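**Droltness adds desktop riser shelf to its office furniture line**

JOVETGATE, March. Droltness today announced the Plonier riser, a low black shelf that stands on top of a desk and gives small items a place of their own. The shelf rests on two slim black metal legs, leaving the desktop beneath it open.

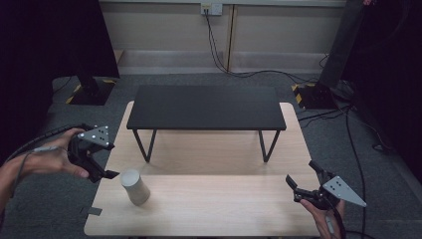
The Plonier was developed with the design office Koskela and is intended for shared workplaces where desks change hands during the day. Droltness will supply 400 units to offices in Jovetgate in the first delivery. 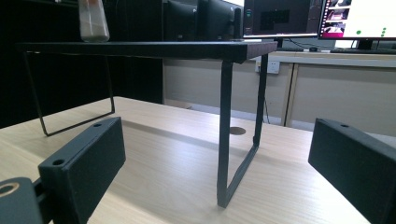
Orders of 20 or more ship directly from the Jovetgate warehouse. Smaller orders may be placed through the Droltness showroom, Suite 111, which is open to business customers from 9 a.m.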